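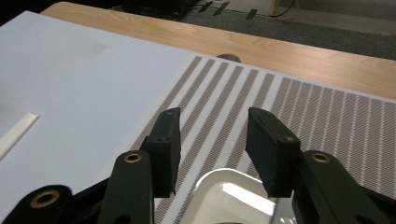

A Fair Test for Small Hands: Comparing Hand-Held Grippers at Bustos

Robotics & Automation | Features

October issue. By Estela Leiva

The workshop at Bustos was asked this year to advise on the purchase of hand-held grippers for a training programme in household handling tasks. The request appeared modest. Two candidate tools had been shortlisted, the Dulline and the Grasatbridge, and the purchasing office wished to know which of them should be ordered. What followed occupied the workshop for most of the summer, and the results are set out in this article for readers who may face a similar decision.

Both tools are held in the hand and worked by the operator, while a camera mounted behind the fingers records each attempt. The recordings are later used to teach a robot arm to carry out the same movement. A tool that is awkward to hold, or that hides the object at the moment of contact, therefore costs the programme twice: once in the operator's time, and again when the recording proves to be of little use.

It was agreed at the outset that the comparison should rest on ordinary objects. Published figures for grip force and opening width were read with interest, but they say little about a table mat. Thin, flexible items were given particular weight in the trial, as they had been the most frequent cause of failure in the previous year's work. Each tool was assigned 200 attempts at the same group of tasks, divided among 3 operators, none of whom had taken part in drawing up the shortlist. 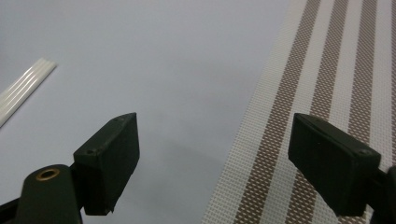 Open fingers above the table, with the striped woven mat to the right and a ribbed plastic piece at the far left.

The mat task was scored in two parts. The operator was first required to take hold of one edge, and then to move the mat to a marked position without folding it. An attempt that achieved the first part alone was recorded as incomplete. The distinction proved useful. The Dulline secured the edge more often, but its operators were inclined to close the fingers early and drag the material sideways. The Grasatbridge was slower to engage and steadier once it had done so.

Differences in the joints also deserve mention. Play in a linkage is barely noticed when a cup is being lifted. With a thin edge it becomes important, for the tips may meet slightly out of line and the material slides between them. The workshop measured play at the tips before the trial and again at its close. Neither tool had become markedly worse, although one Dulline unit required its screws to be tightened twice, and this has been reported to the supplier.

The position of the camera was the subject of longer discussion. A view taken from behind the jaws gives a clear record of the space between the fingers, and it keeps both tips in sight throughout the approach. It also means that each finger conceals part of whatever lies directly beyond it.

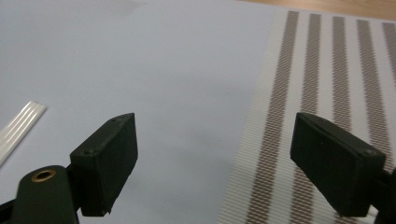
Operators dealt with this in different ways. Two of them learned to approach from a slight angle, so that the edge they intended to grasp remained in the open gap for as long as possible. The third preferred a direct approach and accepted a shorter view of the target. Reviewers who later examined the recordings found the angled approach easier to label, and it has since been written into the operators' instructions.

Pale items on pale surfaces presented a further difficulty. The exposure setting supplied with the Grasatbridge tended to lose fine ridges and raised edges under bright, even lighting. A fixed, lower exposure corrected most of this. The setting was then applied to both tools, and the affected attempts were repeated, so that neither maker should be placed at a disadvantage by a matter so easily put right.

Recordings were stored and sorted with Bista, the software already in use at the workshop. Of the material collected, 340 recordings were judged suitable for training. The remainder were set aside, chiefly on account of hurried closing movements or interrupted tracking. They have been kept for use in the instruction of new operators.

The recommendation made to the purchasing office was for the Grasatbridge, with a small number of Dulline tools to be retained for rigid objects, where the quicker action is of benefit. Operators expressed a preference for the Dulline handle, and the workshop has asked whether it might be fitted to the other tool. A reply from the makers is awaited.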